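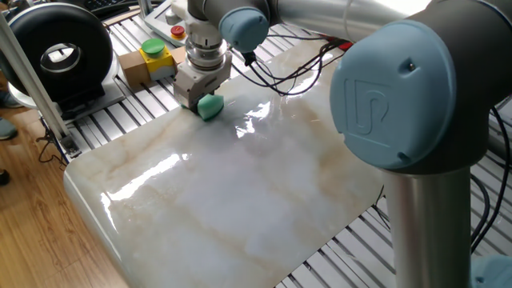
A UR arm over a white marble slab

Bike thefts in Ernham – lock it twice, please

I went along to the police drop-in at the library in Bredden last week, mostly to ask about the bikes, and came home with a page full of notes (and a cold, thanks very much). So, bikes! The station logged 54 thefts between June and the end of the year, and most of them came from the racks behind the train stop in Ernham. A lot of those bikes had just the one thin cable lock on them. The officer at the desk said a cable can be cut in seconds, and she'd much rather see a U-lock through the frame plus a second lock on the front wheel.

One arrest has been made so far. A man from Vedstead was picked up with a van full of parts, and police think the lot was worth around 3000 dollars. If you lost a bike last summer, call the property desk with your serial number – they still have frames nobody has claimed, including a green Meijer with a child seat.

No serial number? Go and look under the pedals right now, I'll wait. Mine was under so much mud I needed a toothbrush. Write it down, take a photo of it, and register it at the front counter, which is free and took me all of five minutes. They have 330 bikes on the list already and would love a lot more.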